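4.2 Surfaces, drawers and the things left in between

We had gone into the shared kitchens and common rooms at Munville expecting to write mostly about cupboards, and it took us a good while (longer than we like to admit) to see that the low units beside the seating were doing a great deal of the work. People set things down on them on the way in, on the way out, and sometimes in the middle of a conversation they then carried into the next room. Of the 600 diary entries we collected across the Munville and Kingi buildings, 163 mentioned a top surface of this kind, and the writers were often rather fond of them. One described hers as "the spot where the day ends up", and several others used words much like those.

What goes on the top and what goes inside is a more delicate matter than we had supposed. A drawer asks a little more of a person. It has to be pulled open, the thing has to be laid in it, and then somebody has to remember later on that it is there. Residents at Kingi told us quite cheerfully that they would leave a clean bowl out for most of an evening with a perfectly good drawer underneath it, and we would be poor colleagues if we pretended our own habits were any better. Figure 3 gives a sense of the kind of mixture we mean, with a bowl, a bottle and a can sharing the top of a grey metal unit above an open, empty drawer.

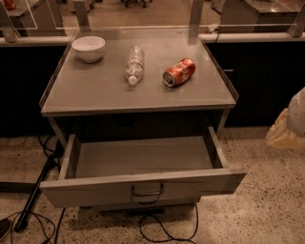

4.3 Keeping, rinsing and throwing out

Mixtures of this sort matter to our argument, as the items have such different futures. A bowl belongs to the household and will be wanted again at breakfast. A drink can is on its way to the recycling, and in the diaries it was nearly always spoken of that way, even when it had stayed put for days. Plastic bottles were the interesting ones. Nearly 200 entries dealt with them in some fashion, and the writers disagreed with one another, and now and then with themselves, over whether an empty bottle was rubbish or something to be refilled and taken to work.

We coded each mention as keep, discard or undecided, following the scheme first tried in the Gronmont pilot, and we are grateful to that earlier group of households for putting up with a much clumsier version of it. The undecided code was meant as a small catch-all. By the end of May it had grown so large for bottles that we went back through the Munville entries and read every one of them again, this time paying attention to where the writer said the bottle was sitting. Those put away in a drawer tended to be described as keepers. Those left on top, beside crockery, attracted a good deal more dithering.

The Zorneck households, who joined us late and kept shorter diaries, are left out of this comparison. Their entries record what was tidied but seldom where it had been beforehand, and we take them up separately in Section 5.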